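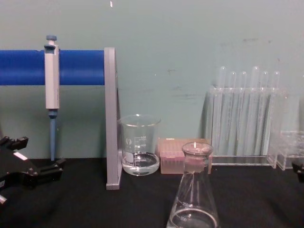
A pipette on its stand, blue bar and grey support, on a black worktop.

Canan Tekin is eating a cheese roll over the sink. Half past one, Thursday, the only gap she's got. Behind her the kettle, behind that a map of the Komberg wells with coloured pins in it, most of them red.

"Red is just hard water," she says. "People see it and panic. It's limescale, you'll live."

She runs the well water scheme for Dakovley and the farms up the hill. Anyone on a private supply can drop off a bottle and get a sheet back with the results. Last year 181 households did. There are 4000 people in the district and she'd like a lot more of them to bother.

Why don't they? Long sigh. "Because their grandad drank it. That's the answer I get. Well, he did, and he also had a bad stomach for forty years and blamed the onions."

Her own start was less than grand. Grew up over a bakery, left school wanting to be a hairdresser, took a summer job washing glassware and stayed. "I liked the quiet. And you got a result at the end of the day, a number, and you could ring somebody up and tell them."

The ringing up is still her favourite part, or the worst, depending. Nitrate is what she watches for. November is bad, after the first proper rain, when everything on the fields goes down into the shallow wells. She once rang the same farm three times in a week. They stopped picking up so she drove over.

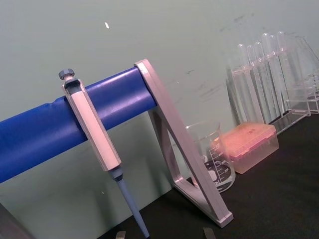
The pipette hanging from its bar, seen at a slant.

And were they cross? "Furious. Then they gave me eggs."

We talk about the Kurnness spring, the one with the stone trough, where people queue with plastic cans on a Sunday. She won't say don't drink it. She says test it, then test it agian in winter. "A spring isn't one thing. It's different in March."

Money's tight, of course. The test costs 5 a bottle, same as when she began, and she's fighting to keep it there. A firm called Işık has offered to sell home kits through the village shop. She's not keen. "You get a strip, it goes a sort of pink, then what? Who do you ask?"

Phone goes. A man with brown water, wants to know can he bath the baby in it. She asks how old the pipes are, whether next door has it too, when it began. Writes it all on the roll bag.

"Bring me a bottle," she tells him. "Clean one. Not a lemonade one."

Drop off is by the side door, mornings, before ten.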